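Ticket 3074
Subject: Label printer drops jobs after the overnight restart, packing area
Site: Pennington
Status: Resolved, monitoring
Priority: 3
Opened: 28 February 2023

Reported problem

The label printer at the packing bench stops taking jobs from the Dritance dispatch software first thing in the morning. The queue on the bench PC shows the jobs as sent. Nothing prints. If someone turns the printer off and on again, it prints one or two labels and then goes quiet. The printer's own test label comes out fine every time. The office printers are on the same network and haven't had any trouble.

The packing staff say it first happened in January and then went away by itself for a couple of weeks. It is now most mornings. They have been writing out the urgent labels by hand.

Environment

Bench PC, Windows 10, wired. Dritance client installed locally, with a service that starts at boot. Label printer on a network port, wired, through a small 8 port Silix switch under the bench. The switch goes back to the main cabinet in the office. The bench PC restarts overnight for updates.

Log

Entry 1
Checked the physical side first. Cable seated at both ends, link light on at the printer and at the switch. Swapped the patch lead for a new one anyway. Printed a configuration label and noted the address. Loaded a fresh roll and ran the media calibration. No faults on the display.

Entry 2
Could ping the printer from the bench PC with no loss. Could open its settings page in a browser. Sent a plain Windows test page to the queue and it sat there with status "Printing" and then changed to "Error". Deleted it, restarted the print spooler, sent it again. Same result.

Asked whether anything had changed in January. The old switch was replaced then, after it started cutting out. The new one was plugged in as it came out of the box.

Entry 3
Looked at the port settings on the bench PC. The queue was using a WSD port, not a standard TCP/IP port. Windows had picked this by itself when the printer was rediscovered after the switch was replaced. There was also a second copy of the printer in the list with "(Copy 1)" after its name, and Dritance was pointed at that one.

Removed both copies. Removed the driver package as well, which needed the spooler stopped before it would let go. Reinstalled using the printer's address and a standard TCP/IP port. Test page printed. Dritance label printed. Left it overnight.

Entry 4
Failed again in the morning. The error was different this time: queue status "Offline", and no reply to ping at the old address. Printed another configuration label and the address had changed. The printer was set to get its address automatically, and there was no reservation for it on the router. The lease must have run out while the printer was off. Somebody turns the whole bench off at the wall at the end of the day, which is fair enough, but I wasn't aware of it.

Entry 5
Added a reservation on the router using the printer's hardware address. Turned the printer off and on and confirmed it came up at the reserved address. Changed the port on the bench PC to match and turned off SNMP status on that port, as it can mark a working printer as offline.

Printed from Dritance, all fine. Restarted the PC and printed again, also fine. Then turned the bench off at the wall and back on, to copy what happens at night. The PC came up before the printer had finished starting and the first job stuck. The Dritance service checks for its printer once when it starts and doesn't check again.

Entry 6
Set the Dritance service to Automatic (Delayed Start). Repeated the power test three times with no stuck jobs.

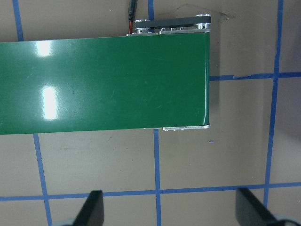 Site technician
Pennington

Added to the ticket by the above after the last visit:

The remaining complaint was labels coming out a few millimetres low. It was a separate fault. The reinstalled driver had gone back to its default label length, with 800 as the height in the custom size box, and the stock on the bench is shorter than that. I set the size to match the roll, saved it as the default under Printing Preferences and again under Printing Defaults on the Advanced tab. Both need doing — Dritance runs as a service and only reads the second one.

Ustar labels, the ones with the perforated return slip, still need their own template. I haven't touched that template and it printed correctly when I tried it.

If it happens again

Print a configuration label and compare the address with the one written on the sticker on the side of the printer. If they differ, call me before changing anything on the PC. If they match, restart the Dritance service and try one label. Please don't add the printer again through Windows Settings — it will choose the WSD port and we'll be back at Entry 3.

Outstanding

Label the power point for the bench PC and printer.
Save a copy of the switch and router settings to the shared folder.
Remove the old driver from the spare laptop when it is next on site.

Ticket to stay in monitoring until those are done.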